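Stools, Chairs and Other Places to Sit

Look at the seats in any big room. A stool is a seat with no back and no arms. A chair has a back, so you can lean and rest. Both are old inventions, and people still make new kinds of them every year.

**Why do some stools use wire?** Wire is thin, but when it is bent into a round shape and joined at many points, it becomes strong. The weight of your body goes down through all the wires together. A wire stool is also easy to carry, and you can see the floor through it.

**Why put a cushion on it?** Wire is hard! A cushion spreads your weight over a bigger area. It can also have flowers or other patterns, to make the seat nicer to look at.

**What about office chairs?** Many of them turn around and roll on small wheels. This is good for a person who works at a desk and needs to reach many things.

**Try it at home.** Sit for 2 minutes on a seat with a back, then 2 minutes on a seat without one. Which muscles feel busy? Write it in your notebook.

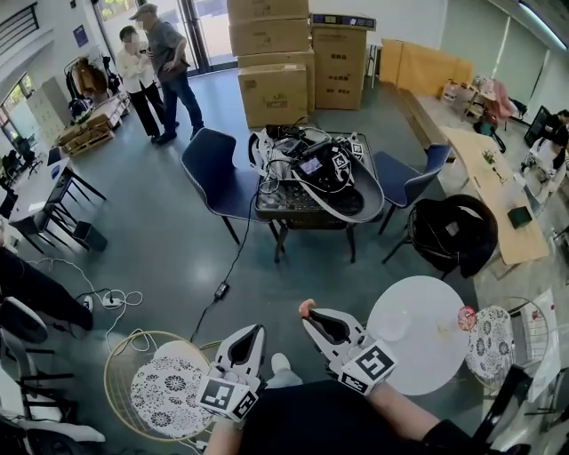 **Why are many small tables round?**

A round table has no corners, so people can walk past it without hitting a sharp edge, and one more friend can always move a stool close.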